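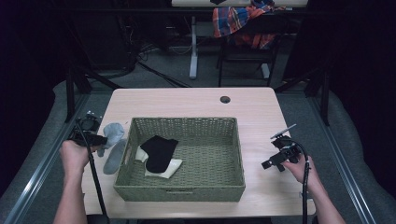 Sock sorting with a pair of hand-held grippers. Black and white socks in the basket, two grey ones still on the table.

Wivix: teaching two-handed sorting by demonstration
Gallery – April 2018

Wivix is a joint project of the Halliday group and the Fordale lab. We are looking at how well a two-armed robot can learn to sort laundry from people doing the job with hand-held grippers. The person feels the contact through the handles, so demonstrations go faster than with our old joystick setup, and the recordings need less cleaning before training.

Socks were chosen as the first task. They fold over, hide each other and change shape each time they are picked up. A policy that has only seen flat, neatly placed socks tends to fail on a bunched one, so the starting layout is changed between demonstrations.

The main result so far is from the February training run. Policies trained on mixed layouts sorted 9 test loads without a dropped item. Policies trained on a single layout managed 3. Most of the failures were grasps that closed on the basket rim, or on two socks at once – the second kind is harder to fix.

Both sets were recorded by 2 operators. The same sorting task will be repeated next with towels at the Brollomel site.

Pictures may be reused for teaching with credit to the Wivix project.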